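Projects > Pultura > Progress reports > Perception and tooling

Pultura progress report, perception and tooling
2025-10-01

Hi all, this one covers everything since the July report. Short version: the hand and object tracker is in decent shape, the planner is behind, and I'd like to move a little money between the two. 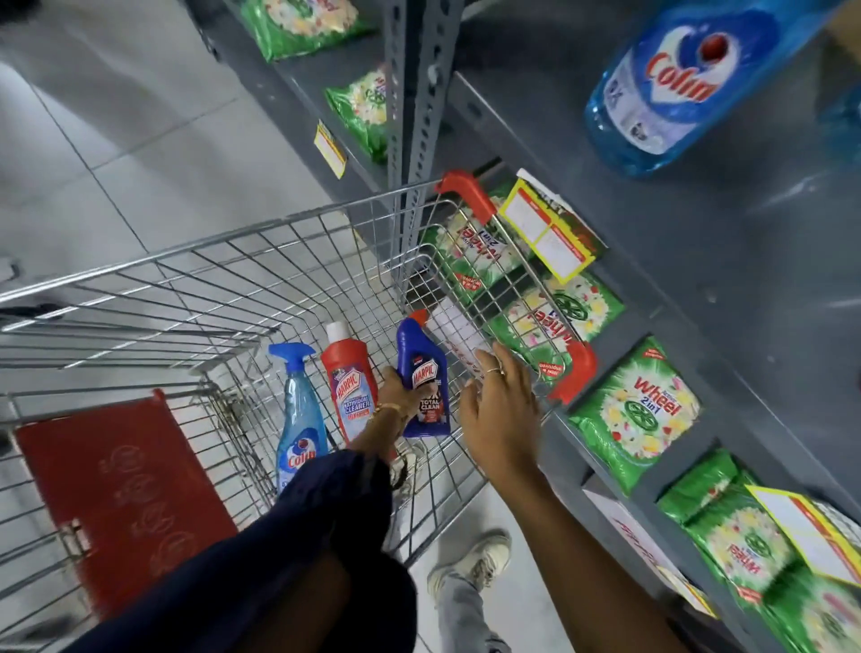
Most of my time went into the tracker, and I'm pretty happy with it! The old version treated a cart as one solid lump, so the moment a hand went inside the basket we lost both the hand and whatever it was holding. The new one keeps a separate layer for the wire grid and tracks hands and bottles behind or through it. On the Ledport clips, lost tracks per clip went from 40 down to 9. Spray bottles are still the worst offenders (the trigger head sometimes gets split off as its own object), and two bottles from the same brand standing side by side will now and then swap IDs when a hand covers one of them. I have a fix for the swapping half done. It compares label color before and after the hand passes, and so far it looks good on bottles and pretty useless on packets.

Blur is the other thing. People look down, then up at the shelf, and everything smears for a moment. I tried dropping the smeared stretches, but the planner hates gaps, so we keep them now with a lower confidence score. That change took an afternoon and helped more than two weeks of tuning did, which stung a bit.

Tooling: the labeling viewer finally loads a full aisle clip without choking. Kravets sent back 150 corrected clips from their labelers, all in the new format, and only 4 failed the import check. I've added undo (sorry it took so long) and a shortcut for marking which hand is which.

The planner is where we slipped. It can pick a sensible order for placing items in a cart, but it still assumes the cart holds still while it's thinking. The Esstead test needs it to replan as the cart rolls, and that piece isn't written yet. I'd rather push the Esstead test back than show up with something that only works parked.

The money part: we underspent on labeling, and I'd like to put what's left toward compute for the replanning work. The total stays the same. If you're okay with that, just reply to this and I'll update the budget sheet.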